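Minutes - Produce Sorting Group, Nascombe house
2018-05-27

**1. Previous minutes**

Approved with one correction: the tableware budget is 43, not 31.

**2. Work surface**

The bedroom stays in use until the Skanberg table is delivered in June. Plastic sheeting is to cover the bedding before any produce is set down. 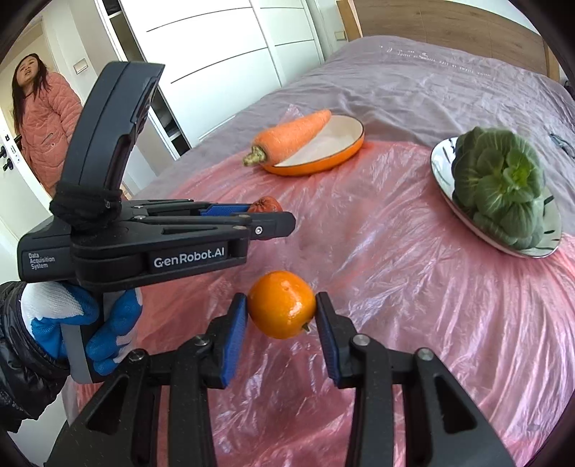
Sheeting was the main point under this item. The current piece is thin and does not lie flat. With the pink plastic creased the way it is over the duvet, round items such as the mandarin can settle in a fold or roll. Agreed to buy a heavier grade from Lamont and to tuck it in on both long sides.

**3. Plates and placement**

Large vegetables go on a plate, one kind per plate. Small fruit may sit directly on the plastic. A carrot may overhang the rim if it is stable - no trimming to fit. Leafy greens get their own dish.
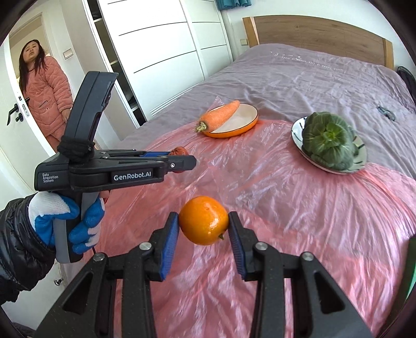 Does the leafy produce need to be washed before it is laid out? Loose soil is brushed off at the sink, and washing waits until the item is going to be cooked.

**4. Aging fruit**

Shriveled fruit is to be kept apart from firm fruit and checked every seven days. The Flollinon labels do not stick to wrinkled skin, so the label goes on the storage box.
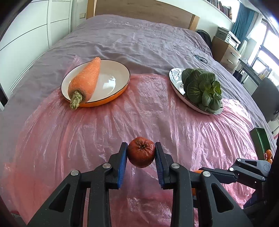 *Item 4: small fruit with wrinkled, speckled skin.*

**5. Actions**

- Order sheeting from Lamont - open
- Confirm table delivery with Skanberg - open
- Return unused labels - closed

Next meeting in June, same room.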